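**Ilemari two-panel work table, beige**

I bought the Ilemari in January for sorting and packing parcels. It cost $80 on sale and has a pale top in two panels.

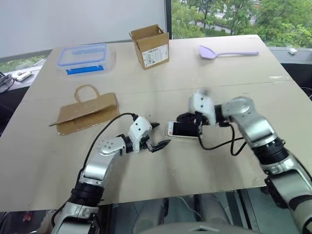
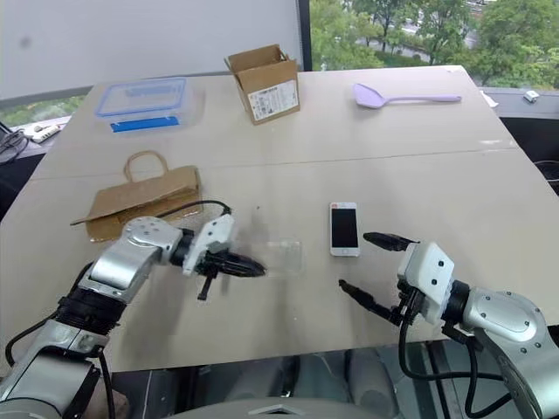
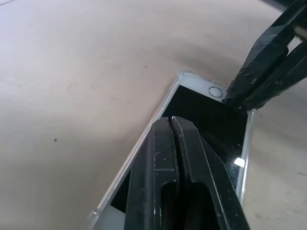
Does the join between the panels get in the way?

It's faint and I can write across it without trouble. Crumbs do collect there, so I run a damp cloth along it.

The matte finish is easy on the eyes, but specks show up on the light colour. I'd give it 4 out of 5.

Florencio Campos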